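Frequently Asked Questions
Winduvska Hand-Held Gripper Kit and Demonstration Recording Service

Last revised 03/07/2021

The answers on this page apply to the Winduvska kit as supplied by Imano and to the recording service offered with it. Customers with a signed service agreement should read the agreement first. Where the two differ, the agreement applies.

General

What is the Winduvska kit?

The Winduvska kit is a pair of hand-held grippers with which a person performs a task on a table while the movement of each gripper is recorded. The recordings are intended for customers who are teaching a two-arm robot to carry out the same task. No robot is needed at the place where the recording is made.

Who is the kit intended for?

It is sold to research laboratories, training departments and manufacturers that already own a robot arm or plan to acquire one. It is not sold to private individuals.

What is the difference between buying the kit and ordering the service?

A customer who buys the kit makes the recordings on its own premises with its own staff. A customer who orders the service sends us a written description of the task, together with the objects to be handled, and receives the finished recordings. The grippers are identical in both cases.

Can the kit be rented?

Yes. The shortest rental period is 15 days, counted from the day of delivery. Rental fees already paid may be credited toward a purchase if the order is placed before the rental ends.

The Work Area

How much space is required?

The standard work area is a table that can be approached from one of its long sides, with free floor on the other sides for the frame and stands. Customers should allow for a cable from each gripper. The cables may be led over the side of the table or along the floor, and should have enough slack for the operator to reach the far edge without pulling.

What surface should be used?

A plain, matte surface in one light color gives the most consistent results. Polished tabletops, patterned cloths and glass should be avoided. Our own operators work on a white foam board laid over the table, and a board of this kind may be ordered with the kit. It should be replaced when it becomes dented or stained.

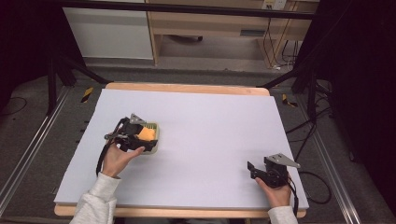 The board is to lie flat, and it must not move during a recording. If it slides, it may be fastened at the corners with low-tack tape. Tape should be of the same color as the board. A board that has been moved between two recordings does not need to be returned to its exact position, but the change should be entered in the session notes.

What lighting is recommended?

Even light from overhead is preferred. Direct sunlight across the table should be blocked with a curtain or blind. Soft shadows are acceptable. Lamps that flicker or change color during the day are not.

Operators and Tasks

Do operators need previous experience?

No. Most operators are comfortable with the grippers after one morning of practice. Imano provides a half-day introduction with each purchase, given either on site or at our Halász office. Ashton Ngata, who is responsible for operator training, will confirm the date in writing.

What may be handled with the grippers?

The grippers are suited to light household and packaging items, such as small plastic containers, sponges, cloths and cartons. An item should weigh no more than 1000 grams when held in one gripper. Sharp tools, open liquids and live electrical equipment are excluded from the service and are not covered by the warranty.

How many recordings are needed for one task?

The number depends on the task and on the robot. The basic service package contains 200 recordings of a single task. For tasks in which both hands must act on the same object, we recommend the extended package, for which a separate quotation is issued.

May several operators share one kit?

Yes. Each operator should be given a separate operator code in the Jomska software before the first session. Recordings made under a shared code cannot be separated afterward.

Data and Delivery

What does the customer receive?

Each delivery contains the recordings, the session notes and a list of any recordings that our reviewers rejected, with the reason stated. Rejected recordings are not charged.

Who owns the recordings?

Recordings made under the service belong to the customer once the invoice has been paid in full. Imano keeps a copy for 40 days in case of a fault in the delivery and then deletes it.

Can operators be identified from the recordings?

Faces are not intended to be recorded, and operators are asked to keep their heads away from the space directly over the table. Hands and sleeves may be visible. Customers making their own recordings are responsible for obtaining written consent from their staff.

Care and Warranty

How should the grippers be cleaned?

Disconnect the cable and wipe the jaws with a dry or slightly damp cloth. Solvents must not be used.

What should be done if a gripper is dropped?

Recording should stop until the alignment check in Jomska has been completed. If the check fails a second time, please contact the service desk before attempting any adjustment. Brackets must not be bent back by hand.

How can a repair be requested?

Requests are made through the service form and must include the serial number of the gripper. Loan units are available in March to customers with a current agreement, subject to stock.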